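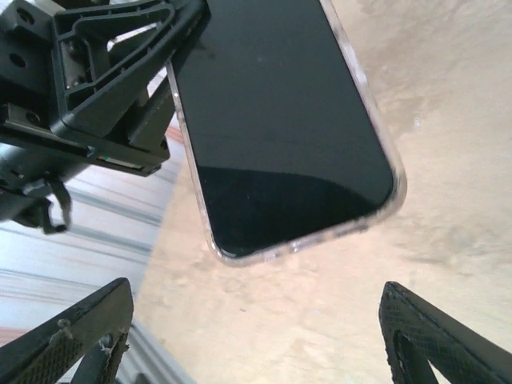

Für 500 Euro würde er lieber einen fertigen Greifer kaufen und keinen Bausatz, schreibt Joaquín Arancibia unter meinen letzten Beitrag. Ich verstehe das. Ich habe den Bausatz von Numetti jetzt drei Wochen an unserem Arm und möchte meine Meinung etwas genauer aufschreiben.

Was man bekommt: zwei Finger, die Antriebseinheit, Kabel, Schrauben in beschrifteten Tüten. Der Telefonhalter kostet 200 Euro extra. Diesen Preis finde ich zu hoch für schwarzen Kunststoff, auch wenn die Form gut überlegt ist.

Das Telefon darf in seiner Hülle bleiben. Das war für mich wichtig, denn ich wollte es nicht jeden Abend ein- und auspacken. Mit einer dünnen durchsichtigen Hülle sitzt es fest, mit meiner dicken aus Gummi ging die Klemme nicht mehr zu. In der Anleitung steht darüber kein Wort.

Die Anleitung ist überhaupt der schwache Teil. Es gibt sie auf Englisch und in einem Deutsch, das schlechter ist als meines – und ich lerne noch. Bei Schritt 3 sind die Schrauben für Halter und Finger verwechselt. Ich habe es dem Support gemeldet, am Montag kam eine freundliche Antwort mit der korrigierten Seite.

Zu den Fingern: Der Belag mit der Netzstruktur greift sehr ordentlich. Kartons, Stoff, ein Becher aus Plastik, alles kein Problem. Leider lösen sich an den Kanten kleine helle Fäden. Ich habe sie zweimal mit der Nagelschere abgeschnitten und sie kommen wieder. Ersatzbelag gibt es, aber nur im Paar und mit langer Lieferzeit.

Nach 1000 Greifvorgängen habe ich alle Schrauben kontrolliert. Am Halter war eine locker, an den Fingern keine. Seitdem benutze ich mittelfeste Schraubensicherung und kontrolliere am Wochenende.

Zum Vergleich hatte ich früher den Bausatz von Briverby. Der war billiger und schneller montiert, aber die Finger hatten Spiel, und für das Telefon musste ich selbst etwas drucken. Zurück möchte ich nicht.

Joaquín, meine Antwort also: Wenn du nicht gern schraubst, nimm etwas Fertiges. Wenn doch, kauf den Bausatz ohne Halter und warte, ob dieser im Preis sinkt. Die Werte für die Greifkraft schreibe ich morgen Abend hier darunter, ich muss sie noch einmal messen.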